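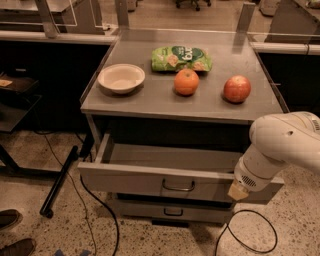
Davina Haldane
May, 8.14 am

fruit in a drawer goes soft twice as fast, I don't care what the cabinet cost. Leave the apple and orange out on top, put the snack bag away instead.

girnumari_kev
Disagree sorry. Top drawer on mine has had apples in it all winter, no bother. Metal stays cool. What does go off is anything left out by the radiator

tinlid59
depends what else is in there. Apples next to anything else = everything ripens at once. Orange is fine anywhere imo

Davina Haldane
Kev your kitchen is freezing, thats why

girnumari_kev
fair

OP (potting_shed)
ok so to be clear, I want the top of the grey cabinet clear by teatime, every day. At the moment it's the small white bowl, green bag of snacks, one orange, one apple, and they just live there. Two drawers underneath, top one with nothing in it. Bottom one is staying shut, it's all paperwork. So what goes in the top??

tinlid59
bag first. Roll it down, peg on it, lie it flat at the back. Then the bowl. Fruit last, in the bowl, so it doesnt roll about every time you pull the handle

Davina Haldane
or fruit in the bowl and the bowl STAYS on top. That's what a bowl is for. Only the bag needs to go away

mrs_farquharson
With Davina. But it's a shallow little bowl isn't it, might not take both. Get a deeper one, the market does them for £2

potting_shed
not buying another bowl. we have so many bowls

girnumari_kev
Put a tea towel in the drawer whatever you do. Bare metal bottom, apple slides to the back, bang, bruise. I used an offcut of that Beltix liner, 60 cm wide, cut it with kitchen scissors. Bit of a smell the first week

tinlid59
that liner is horrible, mine went sticky. tea towel yes

mrs_farquharson
At least with those clear sides on the top nothing rolls off left or right. Ours has no edges at all, lost an egg that way

potting_shed
right. bag in the drawer on a tea towel, bowl and fruit on top for now, will see how long the other half lets it last. Davina wins I suppose

Davina Haldane
ta. eat the apple first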